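The Case Against the Tidy Office

Mar 22, 2018
By Adjoa Fiadzo

Every spring the same advice comes back around. Clear your desk and your head will follow. My employer in Masbridge paid for a half-day workshop on the subject, and I came home with a folder, a label maker and a strong wish to be left alone.

The claim is that mess costs us time. Maybe it does. The workshop leader told us the average worker loses 11 days a year looking for things. I asked where the number came from and she said it was "widely known." I have been lied to by better numbers than that.

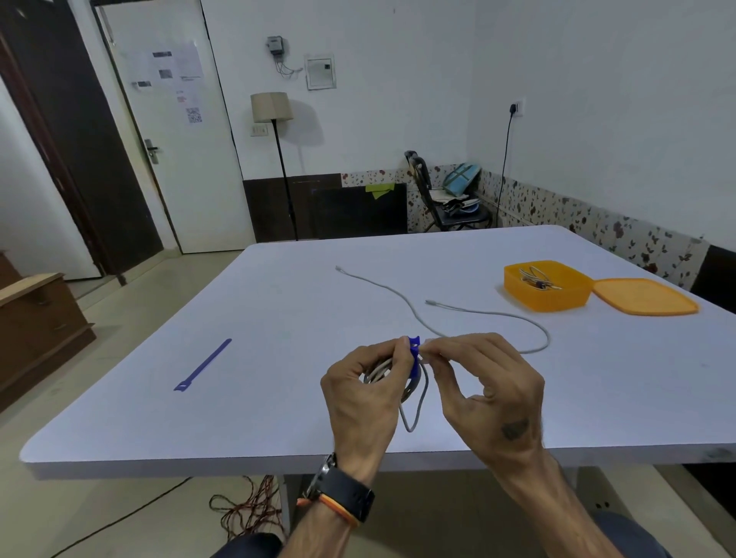 What I never see is the other side of the bill. Sorting takes time too — so does buying the boxes, learning the system and going back to it in May when it has fallen apart. If I spend 4 hours arranging a drawer I open twice a year, I'd like somebody to tell me when I break even.

My colleague Seidu Kpodo thinks I'm being unfair. He says order is a kindness to the next person who needs the stapler. Fine. I'll put the stapler back. But shared supplies are a small part of what gets sold under this name, and I don't see how my pile of half-read reports is hurting him.

Then there is the shopping. For people who say they want less stuff, tidy people own a lot of containers. A bundle of cable needs a strap, and I'll grant that a strap is cheap and does its job. The $500 shelving set in the back of my workshop folder is another matter.

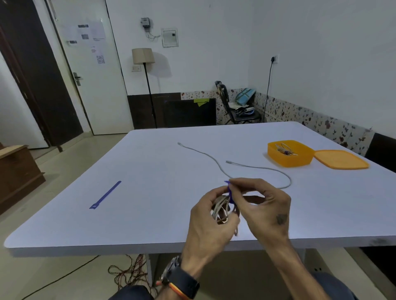 Who gains from all this

Managers, mostly. A clear desk is easy to inspect. Thinking is hard to inspect, so the desk gets graded in its place. When Lirnard brought in its clean desk rule, my friend Efua Amissah started keeping her papers in the trunk of her car. She got praised for it at her review.

I'm willing to be shown I'm wrong. Let one firm leave half its staff alone for a year, tidy the other half, and publish what comes out. Until then I'm keeping the pile, and the label maker is free to anyone who wants to come and get it.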